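Lending Agreements Between Neighbors: Why a Written Record Matters

Questions about borrowed property reach this blog more often than questions about any other subject. The sums are usually small. The bad feeling that follows can last for years, and in many cases a single page of writing would have prevented it.

A loan of personal property does not change who owns it. The borrower receives the right to use the item for a time and takes on a duty to look after it. How much care is owed depends on the state and on who benefits from the loan. When the borrower alone benefits, courts have often expected a high degree of care. Readers should check the rule where they live before relying on any general statement, including this one.

Eduardo Sarmiento wrote to me in March about a pressure washer he had lent to the household next door. It came back with a cracked pump housing. The repair shop, Bilgin, quoted $668, and the neighbor took the view that the part had simply worn out. Neither party had noted the condition of the machine on the day it changed hands. They settled at half the quoted amount, and Mr. Sarmiento tells me they now speak mainly about the hedge.

Small items deserve the same attention as large ones. Tools, camping gear, musical instruments and optical equipment are lent freely, and they are easily set down and forgotten in another person's home.

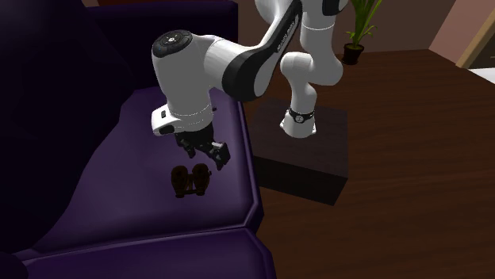 Binoculars on a purple sofa.

A written record need not be long. It should name both parties, describe the item, state its condition and give a return date. It should also say who pays if the item is lost or damaged -- this is the line most people leave out, and the one they later wish they had. Both parties should sign and keep a copy. A text message exchange may serve the same purpose if it covers the same points, although a signed page is easier to produce later.

Insurance is a separate matter. Some homeowner's and renter's policies extend to property in another person's care, and others limit or exclude it. The deductible may exceed the value of the item. One reader, whose lost telescope was valued at $2,272, spent 4 months exchanging letters with her insurer before she received a partial payment. She had kept the original receipt, and the adjuster asked for it twice.

Small claims court remains available where agreement fails. Filing limits and fees vary by state, and the clerk's office can supply the current forms.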